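Lilosgate Makers Forum > Builds > Home and shared workshop
Thread: Table sweeping arm, progress and questions

kukby58
Posted 6th September
Arm is bolted down and the hand will hold the little straw broom by its wrapped handle. Dustpan stays put on the table, paper balls get swept in. Controller loop runs at 100 Hz. Next job is bigger balls, then crumbs. Comments welcome, kind ones first please.

tasville_tom
Nice work! Which glove are you using for the finger positions, or is it all scripted?

kukby58
Scripted. I move the arm by hand, save the points and play them back.

Dunleavy
Then it isn't sweeping, it's repeating a wave of the arm. Shift the dustpan a thumb's width and it'll brush thin air. I've seen three of these threads since March and they all stop at the same place. And those cables looped round the elbow will snag long before you get to 600 runs.

kukby58
Bit harsh. The cables have slack on purpose, the elbow needs it.

Rogério Portela
Slack is fine, but I'd want it in a sleeve. Zip ties with the tails left on catch on everything, so trim those first. I don't agree with Dunleavy about playback though. It's a fair way to learn what the wrist can do before you spend money on anything clever.

Dunleavy
How much has gone on it so far?

kukby58
3000, not counting the broom.

Dunleavy
I rest my case. My nan's crumb brush does the lot in one go.

tasville_tom
Can we see how it holds the broom? A straw one that size must twist in the grip when it meets the table.

kukby58
It does twist a bit - I'm thinking of a flat on the handle. Current grip:

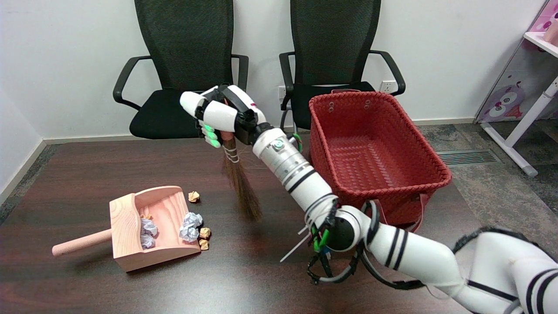
Reply to this thread

Log in or register to post. Please keep parts for sale in the Swaps section.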